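Sceptics wanted for a robot open day at Skomdale

Idolcombe is showing its household robot, Trirneck, to the public in March, and we are looking for 12 people to come and watch it closely. You don't need to know anything about robots. We would prefer it if you didn't.

I should say where I stand. I have sat through plenty of these demonstrations and most of them prove very little. The robot picks up a cup, everyone claps, and the cup is never full, greasy or in the wrong place. Ghada Hourani at Idolcombe says this visit will be different. I have agreed to find her an audience that won't take her word for it.

What you would be doing

The session runs from 2 pm in the hall at Skomdale and lasts two hours. Trirneck will be given small cleaning and tidying jobs of the ordinary sort, with bottles, tubes and packets. Tamer Boutros will run the demonstration and Khôi Khương will answer questions – all of them, I've been told, including the ones about price. After each job you fill in a sheet saying whether you would have been happy with the result in your own home. Idolcombe has a list of 38 jobs it says the robot can manage. You choose which ones it tries on the day, so nothing can be rehearsed too neatly.

Who we want

People who clean, tidy, care for someone or do fiddly handwork, paid or unpaid. You must be over 18 and willing to say when something is poor. Please don't apply if you work for a robotics firm or own shares in one. We pay travel and there is lunch beforehand at Mahasneh, next door.

To apply, write a few lines to Daithí Keane at the Skomdale office, naming one household job you think a robot would make a mess of.

Bottles, two hands, and a pack of wipes open on the board:

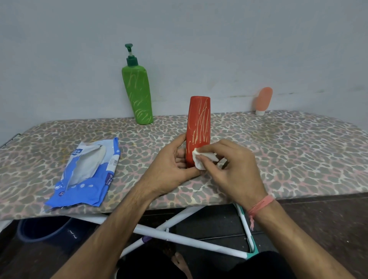
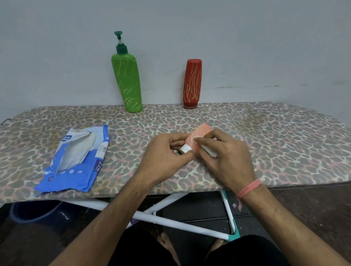
Can I bring a job of my own for the robot to try?

Bring it along, as long as it fits on a table and has no glass or blades in it. Tell Daithí when you apply so that Tamer can't say afterwards that it came as a surprise.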